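Trumodham Shared Workshop: Members' Newsletter, July

From the back bench: the conveyor project, part four

Regular readers will remember that part three ended with a promise that the two-armed robot would be moving blocks by the time the strawberries were over. The strawberries are over. Read on.

The job we set ourselves sounds like something a toddler could do between naps. There's a bin. There are blocks in it. The blocks should go up on the belt. We have been at this since the winter, and the toddlers of Trumodham remain comfortably ahead.

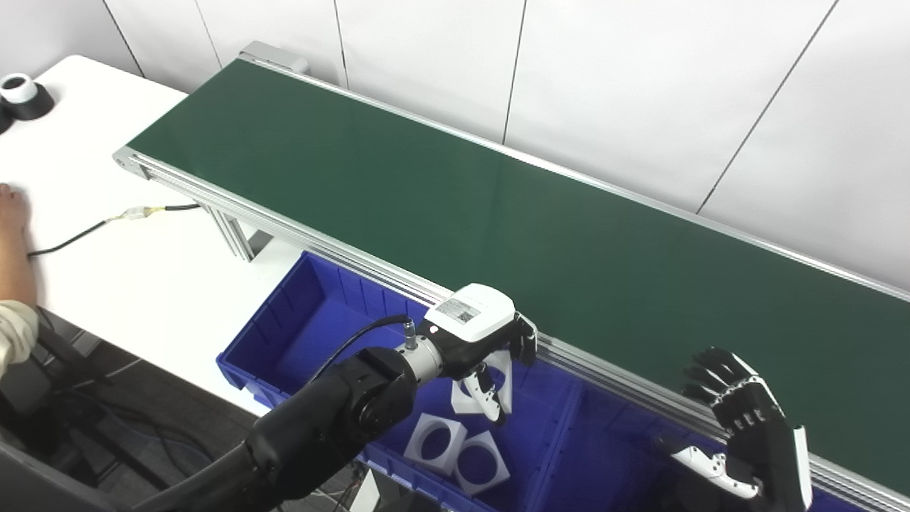
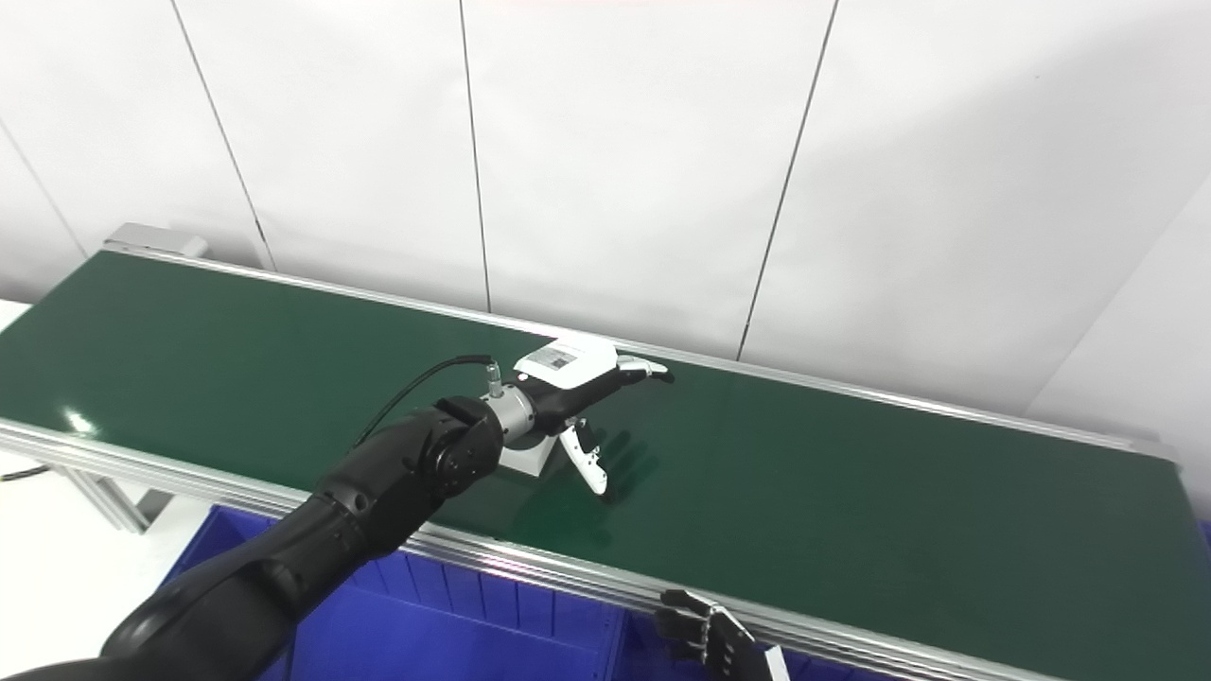 Left hand at work, first down in the blue bin with the blocks and then over the belt. The two pictures aren't necessarily from the same attempt.

First, for those who joined the workshop recently and keep asking what's behind the rolling whiteboard: it's us. The project is called Flevum, a name that won a vote because the other candidate was worse. It has two arms, two hands, one conveyor and a notebook with a great deal of crossing out in it. We get the back bench in the evenings, after the chair-caning people have gone home, and we are supposed to be out by 10. The notebook suggests we are sometimes a little relaxed about this.

The blocks

They're white squares with a big round hole through the middle. We picked them in a fit of optimism, on the theory that a hole gives fingers something to hang on to. A hole also gives fingers something to get stuck in. The left hand can put a finger through and bring the block up very nicely. Persuading the finger to come back out again afterward took most of the spring, and for several weeks our robot looked like somebody who had tried on a ring in a shop and was now too embarrassed to call the clerk.

The fix was dull. We stopped closing the hand all the way. It now closes until it meets resistance, thinks it over, and closes a hair more. When letting go, it opens, goes down slightly, and only then backs away. That little downward dip was suggested by a member of the pottery group who had been watching over the whiteboard and couldn't stand it any longer. We've thanked the pottery group. We have also agreed not to say anything more about the glaze on the gray mugs.

The belt

The conveyor came to us from Montecinos, a packing firm that was clearing out its old building and had a length of green belt on an aluminum frame that it wanted gone by lunchtime. It was free, if you don't count the van, the second van, and the doorframe. Members who have noticed the doorframe may consider this an apology.

It's a good belt, far better than anything we'd have built. It is also longer than we needed, so the robot works at one stretch of it and the rest goes off toward the wall, looking important. We've had several proposals for the unused end. Someone suggested sushi. The suggestion has been made more than once, always by a person who believes they are the first.

The one trouble with it is shine. The side rails are bare metal with grooves, and they throw back every light in the room. Our camera software was, for a while, deeply moved by this. It found blocks in the reflections. It found blocks on the rail, beside the rail, and on one occasion at a spot that we worked out was the inside of the coffee machine. We tried masking tape, which helped and looked terrible, and then we did what we should have done first and told the software to ignore anything outside the belt and the bin. The tape came off, along with an amount of glue residue that is now its own project.

The hands

Yes, they're different on each side in how we use them. No, this wasn't the plan. The left hand does the picking. The right hand was going to steady the bin, hand things over, and generally make itself useful, and so far its main contribution has been to stay up out of the way. It's rather good at that. We have a routine called "hold and wait" that we wrote for it on the first evening, expecting to replace it in a week, and it's now the most thoroughly tested piece of code in the project.

Getting both arms to move at once without one of them clipping the near rail is the next big thing. We had a version that did it beautifully in the simulator. On the bench it did something closer to semaphore. The Culetti controller board that runs the right side has a habit of answering a beat late, and a beat is enough. We've swapped the cable, then the other cable, then swapped both back to be fair to them. If anybody in the electronics group has met this board before and parted from it on good terms, please come by.

The numbers

We know that some of you only read this part. Since the last newsletter we have logged 611 attempts at the full move, bin to belt. The notebook says 611 and the computer says 610. We have been through both. There's a page where somebody's tea went over the entries, and our best guess is that the tea got counted. We're going with the computer, under protest from the notebook.

We aren't publishing the success rate this time. It was going up pleasantly until we changed the bin. The old one had smooth sides and was the color of dishwater; the new one is bright blue, with ribs inside and sections to keep things apart, and white blocks stand out against it so well that the software practically applauded. But a block can come to rest leaning on things in it, and a tilted block is a whole new subject. Flat is fine. Upright is fine, and possibly better than flat. Leaning is where we lose them. So the blocks are now much easier to see and somewhat harder to pick up, and we would like it on record that this was considered an upgrade by everyone present.

For the same reason, please don't tidy the bin. We know it looks as if somebody has dropped a few blocks in and walked off. Somebody has, on purpose, and will be back after supper to see what the robot makes of it. We came in last month to find them stacked neatly, holes aligned, and although it was a kind thought it cost us an evening.

House rules near the bench

The hand on the table rule stands. When the arms are powered, whoever is sitting at the white table keeps their hands where they are and doesn't reach across the belt for a pen, a block or the last cookie. The stop button is there for pressing. Press it for any reason you like. You won't break anything, and you won't be asked to explain yourself, although you may hear a sigh.

The cables on the floor are on the list. They have been on the list since part one. Walk around by the window side if you're carrying anything hot, heavy or ceramic.

Things we'd like

Foam offcuts, any color except white. A desk lamp with a diffuser. Another blue bin of the ribbed, divided sort, so that we can wear one out in peace. A short length of aluminum extrusion for a camera post, if the bike rack people have any left over. Somebody who enjoys labeling pictures of blocks. We've put 50 dollars from our share of the open evening toward spares, and it'll go on connectors, as everything does.

What's next

Before part five we plan to have the belt running during the place, so the hand has to set the block down on something that is leaving. At the moment we stop the belt, place the block, start the belt, and pretend the pause was dramatic. With the belt moving, the thumb drags a little on the way out and the block turns, and by the far end it's facing the wall like a child in disgrace. We have two ideas for this. One is sensible and involves matching the speed of the arm to the belt. The other involves felt.

After that comes the right hand, and after that, if the Culetti board can be talked around, a handover from one to the other. We had penciled that in for the open evening. We've since found the eraser.

If you'd like to see it run, we're usually going by 7 and there's a spare stool. Bring your own mug, and knock on the whiteboard before you come around it, particularly if the lights are off on our side. We'll be checking the reflections again.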